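Teaching by hand: Miroslava Panasiuk on demonstration data

Miroslava Panasiuk has run manipulation data at Nellcombe since the company stopped writing grasp scripts by hand. Her group in Gronham now trains its household policies on demonstrations only, most of them recorded with a hand-held gripper and a smaller share over a remote link.

The remote setup came first. An operator sat at a leader arm and the follower arm copied the joint angles. "It gives you clean labels, because the commands are the robot's own commands," Panasiuk says. "It's also slow. One shirt could take 4 minutes, and a good part of that was the operator waiting to see where the fingers were."

With the hand-held tool there is no arm during recording. The person carries the gripper to the cloth and closes the fingers, and the pose is recovered afterward from the video and the inertial data. The set used for the September training run held 2,756 demonstrations. Another 298 were rejected, mainly for lost tracking.

"Lost tracking is usually a surface problem," she says. "Plain sheets are bad. A blank wall is bad. People assume a busy room makes it harder, but the tracker wants corners and edges to hold on to."

Each new demonstrator does 135 practice grasps before any recording counts. Panasiuk considers this the cheapest part of the process. The most common fault is wrist motion that an arm can't reproduce - a quick roll at the end of a fold, for instance. The software, which the group calls Droltamon, replays each path against the arm's joint limits and flags the segments that fail.

Asked whether the group will go back to remote control, she says it never fully left. Corrections are still done that way. When a policy stalls on the real arm, an operator takes over, finishes the step and hands control back.
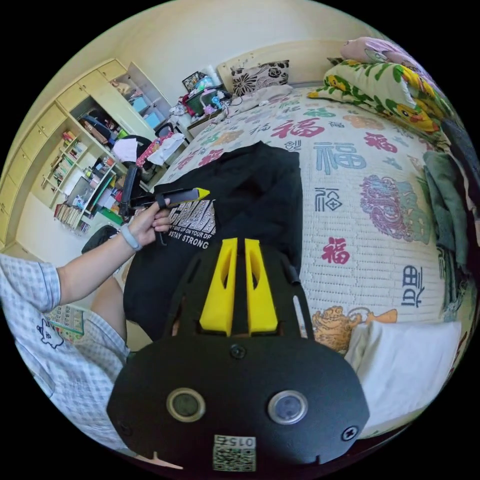 "For clothes the hard part is the first grasp," Panasiuk continues. "After that the fabric is hanging and you know more about it. Before that you have a flat thing on another flat thing, and the fingers have to take one layer and leave the other."

She would like finger force in the next set. The current recordings store only the opening width. Oosthuizen, who maintains the calibration code, wants the lens calibration fixed first, and Panasiuk says that work is scheduled ahead of hers.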